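Buscamos a alguien que se pelee con nuestros fallos (y con nuestras toallas)

Hola, soy Anju Sandhu y llevo el laboratorio de manipulación de Drovitz. Escribo yo el anuncio porque la última vez lo redactó otra persona, quedó muy elegante y nos llegaron candidaturas estupendas para un trabajo que no era este. Así que voy a contarlo como es.

Tenemos una celda con dos brazos que manipulan tela. Toallas, sobre todo. El proyecto se llama Prisari y lo hacemos para Khurana, que tiene lavanderías industriales y quiere saber si se puede doblar ropa de rizo sin que haya una persona pegada a la mesa ocho horas. De momento les hemos dicho que depende del día, y no les ha hecho mucha gracia.

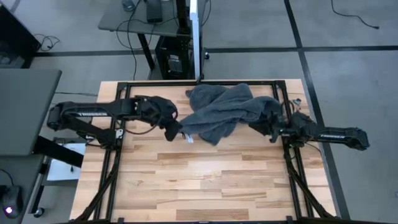
En octubre tuvimos un susto. Una toalla se quedó enganchada en la pinza derecha, el software creyó que ya la había soltado y los dos brazos empezaron a tirar cada uno para su lado. Manju Pal estaba junto a la mesa, le dio a la parada de emergencia y el brazo izquierdo paró enseguida. El derecho siguió moviéndose. Fue muy poco, un palmo quizá, pero siguió, y eso en una celda donde metemos las manos para recolocar tela es una cosa muy seria. No hubo heridos, sí un conector arrancado y una toalla que ahora usamos de trapo.

Paramos todo ese mismo día. Después revisamos los registros, y ahí viene lo que de verdad me quita el sueño: de 4000 ciclos guardados, en 2436 no podemos decir con seguridad en qué momento se abrió la pinza. La marca de tiempo del brazo derecho va por libre. A veces llega tarde, a veces llega dos veces, y en unos cuantos archivos directamente no está. O sea que sabemos que la parada falló una vez, pero no sabemos si antes había estado a punto de fallar y se nos pasó.

La parte eléctrica de la parada ya está rehecha (los dos brazos cortan por el mismo circuito, como tendría que haber sido desde el principio, y esa culpa es mía). Lo que falta es entender el resto, y para eso quiero a una persona que no haya estado aquí, que no tenga cariño a nuestro código y que me pueda decir a la cara que algo está mal.

¿Qué harías? Las primeras semanas, leer registros y ver vídeo de las cámaras de muñeca hasta que te salgan toallas por las orejas. Te aviso de que muchas veces la tela se ve borrosa, porque las pinzas se mueven deprisa y el rizo no ayuda nada, así que hay que cruzar lo que se ve con la corriente de los motores y con la posición de los dedos. Nos interesa mucho una pregunta que parece tonta: ¿la pinza tiene tela o no la tiene? El día del incidente el sistema contestó mal a eso. 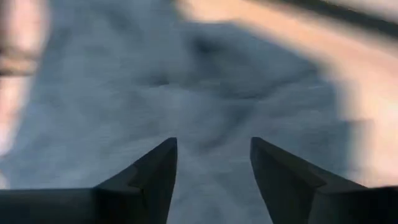

Luego tocaría reproducir el fallo a propósito, con velocidad reducida y sin manos dentro de la celda. Queremos hacer 1000 ciclos provocando enganches de todas las maneras que se nos ocurran, y apuntar qué hace cada brazo en cada uno. Manju tiene ya una lista de enganches bastante retorcida, pero seguro que tú traes otros. Al final hay que escribir un informe que pueda leer Khurana, en castellano normal, y otro más técnico para nosotros.

Me vendría de maravilla que supieras Python y que hayas tocado algún robot de verdad, del tipo que sea. Si has trabajado en mantenimiento de líneas y has visto paradas que no paran, escríbeme aunque no tengas carrera, te lo digo en serio. Saber algo de evaluación de riesgos en máquinas suma mucho. El inglés lo usamos para leer manuales y poco más.

No hace falta que sepas de textiles. Yo tampoco sabía y mírame ahora, con opiniones sobre gramajes.

El contrato es de ocho meses, a jornada completa, presencial en nuestra nave de Purkonach. Entramos a las nueve y a las seis no queda casi gente, porque desde octubre tenemos la norma de que la celda no se enciende con una sola persona en la sala y no hay excepciones (ni para mí, que ya lo he intentado). El sueldo te lo digo en la primera llamada, antes de que pierdas la mañana preparando nada.

Para apuntarte, mándame un correo con el currículum y unas líneas sobre un fallo que hayas investigado tú. Puede ser de un robot, de una lavadora o de la caldera de tu casa. Cuéntame qué pensabas al principio, qué era al final y cuánto tardaste en darte cuenta. Si no llegaste a encontrar la causa, también me vale, y casi que me interesa más. No mandes carta de motivación, por favor.

La entrevista es con Manju y conmigo, una hora larga, y te enseñaremos un trozo de registro del incidente para comentarlo juntos. Pon «Prisari» en el asunto, que si no se me pierde entre las facturas.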